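About us: how we look after the sorting cell

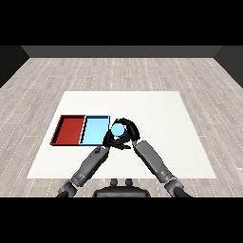
The cell in simulation: both hands on the light blue cylinder, next to the blue tray.

Hi, I'm Hemant Chaudhary, and I run setup and maintenance at Lollar. We're a small shop, and most of our week goes into one two-armed machine we call Jostum, plus the simulated copy of it that we try everything on first.

We opened in September with one customer, Tiwari, who wanted small parts put into the right colored tray. I figured setup would take a weekend (ha!). It took 785 hours, and a good chunk of that was fingers. Each hand has its own zero position, and if one drifts, the two hands stop agreeing about where the part is. So every morning starts with the same routine: home the arms, open and close each finger, then run a handover in simulation before we let the real one move.

The joints get checked every 2 weeks. I listen to the elbows first, then the wrists, and I write down anything that sounds different from last time. Our logbook is up to 2,478 entries now, and yes, plenty of them just say "left wrist, again." We keep three spare finger sets on the shelf and swap a whole set at once. Repairing a single fingertip with the hand still on the arm is a job I tried once and won't be trying again!

If you have a cell that needs setting up, or one that's started dropping things, come see us at the Flulton workshop. Bring your fault log if you have one, even a messy one. I love reading those.

Page updated 16 March 2026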